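Progress report to the Bredach Fund, 2022-01-21
Project: Skiniseck, a novel for younger readers

The full draft is done! It came in at 300 pages, which is longer than I promised, and I've already started trimming. The story still opens in 1919, with two sisters waiting at the Voyle ferry for a father who doesn't get off the boat, but the younger one now tells it. Changing narrators in October cost me three chapters and was worth every one of them.
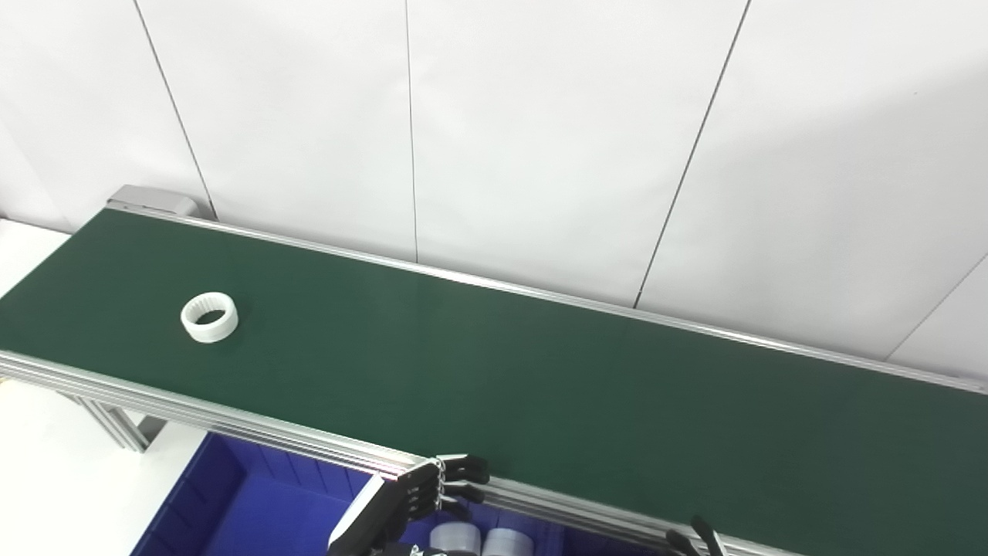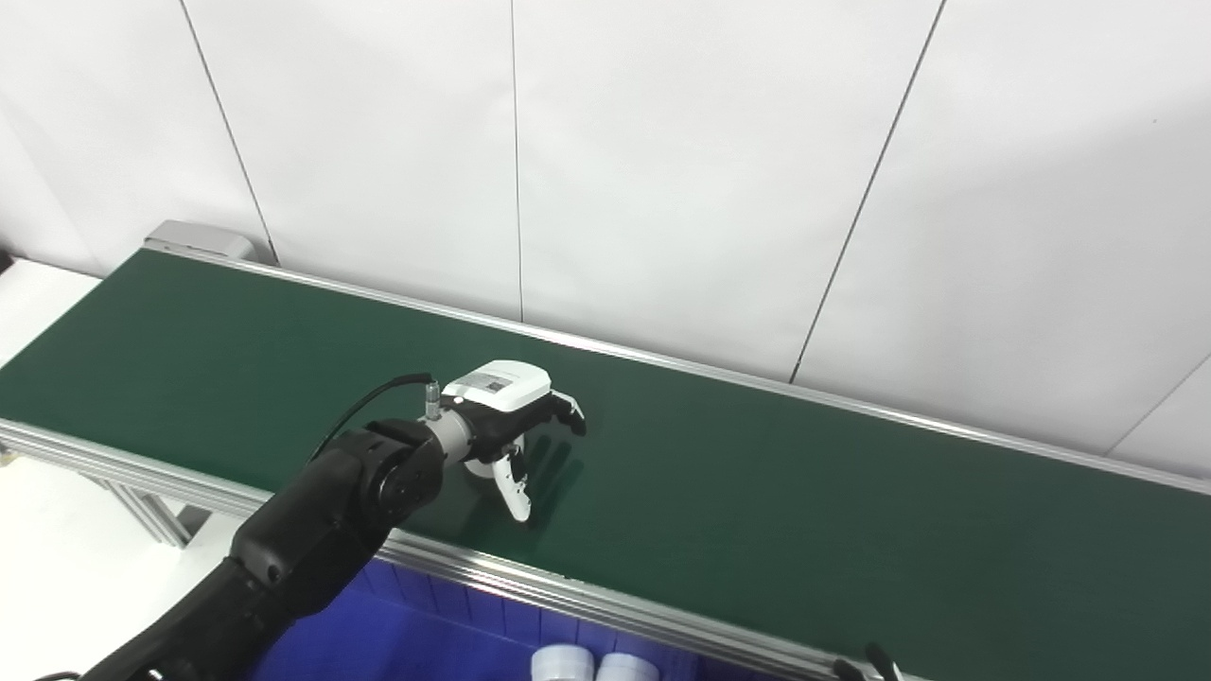
Of the 21 chapters, the last four are the roughest. The winter crossing moves at a good clip now, though the grandmother disappears for far too long and I'd love to give her another scene (she has all the best lines). Your grant paid for 90 days of writing time, and I've used every one.

Zimar Press has asked to read the opening chapters, so those get polished first. After that I'll go back to the ending, where the older sister still has to decide about the house, and I'll send you the revised manuscript once she has.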